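Folding printed T-shirts flat on a hard surface

Last revised May 20, 2025

Scope: short-sleeved shirts in jersey knit with a print on the chest. The method produces a flat rectangle that stands on its edge in a drawer or stacks in a basket. It does not apply to shirts with collars and buttons, which need a folding board.

What you need

A hard, level surface at least as wide as the shirt with both sleeves out. Stone, composite and sealed wood all work. A bed does not, as the mattress gives under the hand and the creases move with it. A basket for the finished shirts. A folding board such as the Stedix is optional and is not used below.

Clear crumbs and moisture off the surface first. A speckled top hides both well, so wipe it even if it looks clean. Let it dry.

Preparing the shirt

Jersey relaxes best when it is slightly warm from the dryer or fully air-dried. Do not fold a damp shirt. Hold it by the shoulder seams, shake it twice, and lower it onto the surface hem first. 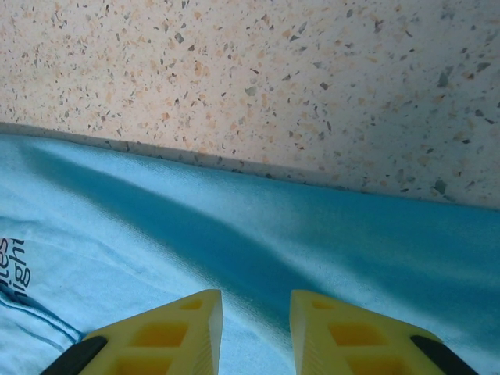 Knit fabric has a direction. The fine ribs run from hem to shoulder, and a shirt smoothed along the ribs stays smooth longer than one smoothed across them. Use the flat of the hand and light pressure. Pulling hard at one corner stretches the side seam, and the finished rectangle will then be wider at one end.

Keep the whole garment on the surface. Fabric hanging over the edge drags the rest with it and opens the folds again. If the surface is too shallow for the length of the shirt, turn the shirt sideways and fold from there. The steps are the same.

Steps

1. Find the two shoulder seams. On a crumpled shirt these are quicker to locate than the hem. Take one in each hand and draw them apart until the neckline lies without slack.

2. Free the sleeves. A sleeve doubled under the body leaves a ridge that no later fold will hide. Run a finger down the inside of each one and lay it out to the side.
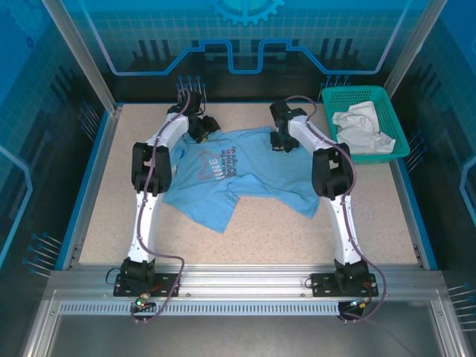
3. Straighten the hem. Match front and back layers along the full width, then smooth upward from the hem to the neck. Work out diagonal creases from the center toward the side seams.

4. Check the print. Screen prints and transfers are stiffer than the cloth around them and will crack along a sharp fold. Decide where the folds will fall before making any. For a large chest print, turn the shirt face down so that the print ends up on the outside of the curve.

5. Fold one side in by a quarter of the shirt's width, then bring the sleeve back so its edge runs parallel to the fold. Repeat on the other side. The two edges should be straight and the same distance from the neckline.

6. Fold the hem up to just below the neckline, leaving a gap of about 4 cm. Fold in half again, or in thirds if the shirt is to stand upright.

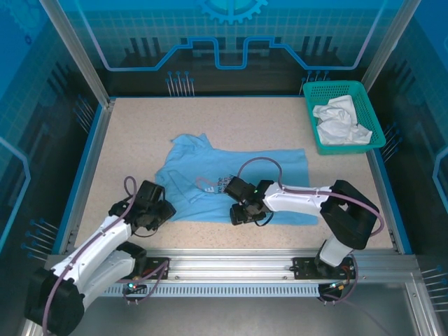
Gundordale writes that step 4 works better with a sheet of tissue laid over the print before the last fold, and that shirts put away this way in July came out with no sticking. Cakel disagrees on the tissue and uses thirds only, on the grounds that a single fold through the middle of the print does the most damage.

Both are workable. Tissue is worth the trouble for thick rubbery prints and for long storage. For shirts in weekly use, thirds are enough.

Faults

Rectangle wider at one end: the side folds were not parallel. Open to step 5.

Ridge across the middle: a sleeve is doubled under. Open to step 2.

Shirt falls open when stood on edge: the last fold is too loose, or the drawer is too empty. Press the fold with the forearm and stand the shirts closer together.

Storage

An 11-liter basket such as the Mösli takes 15 adult shirts on edge without compressing them. Place the folded edge upward. Keep white items in a separate basket from dark new shirts until the latter have been washed several times.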